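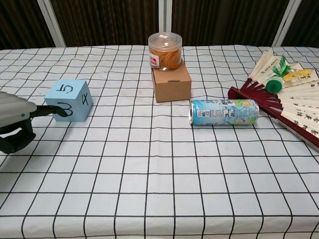 テーブルクロスを白地のものに替えてから半年ほどになる。前に使っていたのは茶色の無地で、汚れは目立たないが、その上に置いた小物も目立たなかった。鍵や輪ゴムがよく行方不明になった。今の布は細い黒い線の格子柄で、何かを置くと輪郭がはっきり見える。引き出しの中身を出して仕分けるときは、いつもこの上でやる。今回は棚の片付けの途中で、段ボールの小箱と、その上に載せた透明な容器、横になったアルミ缶、水色の立方体、開きかけの扇子がテーブルに集まった。どれも置き場所が決まっていないものばかりである。

棚というのは居間の隅にある三段のもので、Plenettiという店で買った。組み立て式で、棚板の高さを変えられる。買ったときに上の二段を本、下の一段を雑貨と決めたのだが、雑貨が増えて本のほうへ上がってきた。本の前に物を置くようになると、奥の本を取るのに手前の物をどけなければならない。どけた物はテーブルに置く。そのまま夕飯になり、皿の横に電池が転がっていたりする。これが続いたので、2023年6月10日(土曜日)の午前中に全部出すことにした。

片付けの手順は単純で、一段ずつ空にして、棚板を拭き、戻す物だけ戻す。全部の段を一度に空にすると床が埋まって歩けなくなる。去年の11月にそれをやって、結局、夜に適当に詰め直した。一段で区切れば途中でやめても生活はできる。拭くのは固く絞った布と、そのあとの乾いた布。洗剤は使わなかった。

まず段ボールの小箱について。小さい箱は便利で、届いた荷物の箱が手頃な大きさだとつい残してしまう。うちには畳んだ箱が流しの脇に立ててあり、組んだままの箱も棚にいくつかあった。組んだままの箱には何かしら入っている。説明書、予備のネジ、何の部品か分からないプラスチックの輪。中身が分からない箱は開けて確かめ、分からないままのものは捨てた。予備のネジだけは、棚のネジかもしれないので取っておく。箱には油性ペンで中身を書くことにした。書く面は上ではなく側面にする。棚に入れると上面は見えない。前にそれで失敗している。

透明な容器のほうは、ふたも透明なので上からでも中が見える。こういう容器は、中身より容器のほうを気に入って使い続けていることが多い。うちでは細かい物はできるだけ透明な入れ物に入れる。缶や色つきの瓶は見た目はいいが、一度しまうと開けなくなる。Stolusの引き出し式の小物入れも一時期使っていた。あれは仕切りが細かすぎて、どこに何を入れたかを覚えるのが面倒だった。今は工具の脇に置いて、画びょうとクリップだけ入れている。

容器を箱の上に重ねるのも、仮置きとしては悪くない。ただ、そのまま棚に戻すと下の箱を開けるたびに上をどけることになる。重ねていいのは下がめったに開けない物のとき、と決めた。季節物や保証書の箱がこれに当たる。よく使う物は重ねない。当たり前のことだが、棚が詰まってくると守れなくなる。棚板を一つ分、3センチ下げたら、重ねなくても収まるようになった。もっと早くやればよかった。

アルミ缶は迷うところがないので、資源ごみに回すだけである。缶の日は隔週なので、逃すと袋がたまる。台所の床に袋を置いておくと見た目が悪く、足にも当たる。Jorlowのふた付きの箱を勝手口の内側に置き、そこに入れることにしている。すすいで、口を下にして水を切ってから入れる。つぶすかどうかは自治体によって違うようで、うちの地域はつぶさなくてよい。つぶさないとかさばるが、夏でなければ2週間分は入る。

立方体には手書きで数字や文字がある。上の面が5で、側面には「火」のような字も見える。こういう用途のはっきりしない物が、片付けではいちばん時間を食う。捨てるほど邪魔ではなく、飾るほどでもない。転がらないので本の端に置けば支えになるかと思い、試しに文庫本の横に置いてみた。薄い本なら倒れてこない。重い図鑑は無理だった。しばらくそのまま使ってみて、邪魔になったらまた考える。

扇子は暑くなる前に出しておく。うちでは毎年、いざ使おうというときに見つからず、出先で安いのを買い足していた。紙の部分に漢字が縦に書いてあるこの扇子は、親骨も中の骨も暗い赤で、手元の派手な柄のものより出番が多い。字は読めるところと読めないところがある。読めなくても涼しさには関係がない。しまい方は、閉じて、紙の帯を掛けて、立てておく。寝かせると上に物を載せてしまう。去年はそれで一本、骨を折った。帯は買ったときに付いていたものをなくしたので、コピー用紙を細く切って輪にし、のりで留めた。きつすぎると紙を傷めるので、少し緩いくらいがいい。

立てる入れ物には、Kohlhaseの深めのコップを使った。もともとは歯ブラシ用に買ったが、洗面台には背が高すぎた。扇子ならちょうどよく、玄関の靴箱の上に置いておけば、出がけに一本抜いていける。同じコップに折り畳みの靴べらも入れた。印鑑も入れようかと思ったが、底に沈んで取れなくなるのでやめた。印鑑は前と同じく電話台の引き出しにある。

上の段と真ん中の段は、それぞれ15分ほどで済んだ。下の段に昼までかかった。下の段は奥行きがあるので、奥に古いカタログや空き袋が押し込まれていた。袋は大きさをそろえて20枚残し、残りは処分した。20枚でも多いと思うが、ごみの小分けに使うのですぐ減る。カタログは新しいものが一冊あれば足りるので、古いほうは全部ひもで縛った。ついでに期限の切れた割引券が出てきた。使おうと思ってしまい込んだものほど使わない。

棚に戻したあとは、手前を少し空けておいた。指二本分くらい空いていると、掃除のとき布が入る。ぎっしり詰めると拭かなくなるし、物を引き出すときに隣も一緒に出てくる。見た目はややすかすかだが、どうせまた増える。

テーブルクロスも最後に洗った。ペンの汚れが気になっていたところで、洗濯機の弱で回したら薄くなったが、完全には落ちなかった。干すときは格子の線に沿って端を引っ張ると、形が整えやすい。アイロンは掛けていない。食卓に戻してしまえば、折りじわは数日で分からなくなる。

残っているのは文房具の引き出しと、薬箱である。薬箱は期限を見るだけなので、雨の日にやる。文房具のほうは、書けないペンを選り分けるところから始めるつもりで、試し書き用の裏紙をもう用意してある。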